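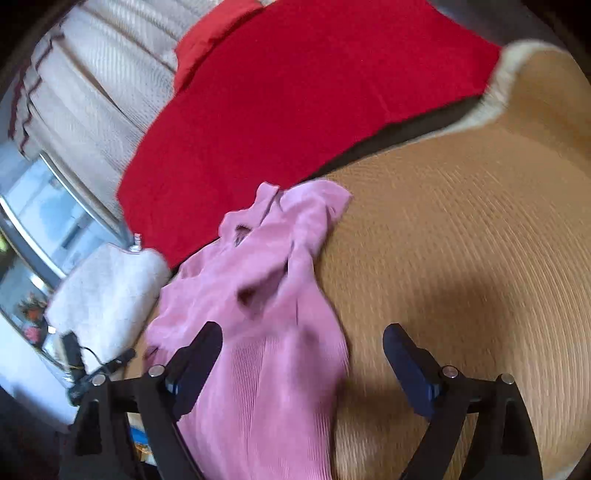 Should a knit sweater go on a hanger? Fold it, every time, and put it on a shelf or in a drawer.

I have held this opinion for most of my adult life, and I live with people who don't share it. My roommate Golnar Jalali hangs everything she owns. Her side of the closet looks tidy from the doorway, and I admit mine does not. But her sweaters have little horns at the shoulders where the hanger ends push up through the knit, and two of them are now long enough to wear as dresses. She didn't buy them that way.

Knitting is a set of loops. Loops stretch when weight pulls on them, and a sweater on a hanger is pulling on itself all day and all night. Ribbed knits are the worst for this. The ribs are there to give and spring back, and after a few months of hanging they do a lot more giving than springing. A cotton shirt can take it. A thick pullover can't.

The usual argument for hanging is that folding takes too long. I timed myself once after an argument with Ju-won So, who shares our laundry room and has views. A pullover took me 10 seconds. Lay it face down, bring the sleeves across the back, fold the sides in, then fold the bottom up to the collar. If it's a bulky one, fold it once and stop there. I don't iron the folds flat or press on them with my hands, and I don't roll anything with a wide collar, which comes out of the roll looking chewed.

The second argument is better. People say that folded clothes end up in a heap anyway, because you pull one from the bottom and the whole stack falls over. I agree that this happens. My answer is to make shorter stacks. I keep three sweaters to a stack, with the heaviest at the bottom, and I can get at any of them without wrecking the rest. If you own so many sweaters that this doesn't fit on your shelves, the shelves are not the problem.

Then there is the in-between sweater – worn once, not dirty, not quite clean enough to go back with the others. In most homes these live on a bed or a chair, or wherever they were dropped. I used to be strict about it and now I'm not. A sweater left in a crumple for an evening is fine. Knits forgive creases much faster than they forgive stretching, and a heap puts almost no strain on the yarn. Given a choice between a sweater in a heap and a sweater on a wire hanger, I'd take the heap. Golnar thinks this is an excuse for being messy, and some weeks she has a point.

What I would avoid is leaving knits where pets sleep. Hair works its way into ribbing and a lint roller only gets the top layer. Claws are worse. Su-bin Choo lost a good cardigan to a single snag at the cuff, which she pulled on when she should have eased it back through to the inside with a blunt needle.

I'd also skip the padded hangers sold as the fix for all this. I paid for a set in July. They take up twice the room, and the shoulders did keep their shape, but the hem still dropped. They hold my coats now.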